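Arthorpe art room to reopen with longer hours

The public art room in Arthorpe will reopen on 16th November with evening classes and a lower fee for residents, the town said. It closed in October so the heating and the sinks could be replaced.

A ten-week painting course will cost $70, down from $80. Paint is included in the price, and students bring their own brushes. 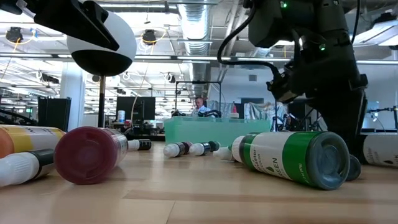

Sólveig Nørgaard said the old fee had kept many people away, and that the evening hours mattered even more to anyone who works days. She would still like to see a weekend class - even a short one.

The town received 145 replies to a survey on the room, and most asked for later opening times. Doors will now stay open until 9 p.m. on class nights.

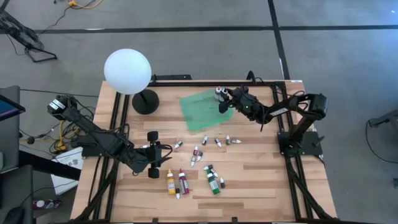
How to sign up

Forms are at the front desk of the Hauksdóttir Library and must be handed in there. Places go first to residents, then to people from nearby towns. Children under 12 need an adult with them.

Past students can pick up stored work from the side entrance on Privov Street. Anything left after the first month of classes will be thrown out.
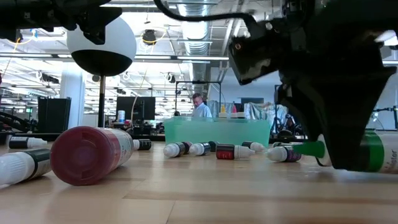 JIVEDDALE, October - The neighboring town has also voted to keep its craft room open for another year. A petition to save it drew 659 names. Fees there will not change, and pottery classes will go on as before.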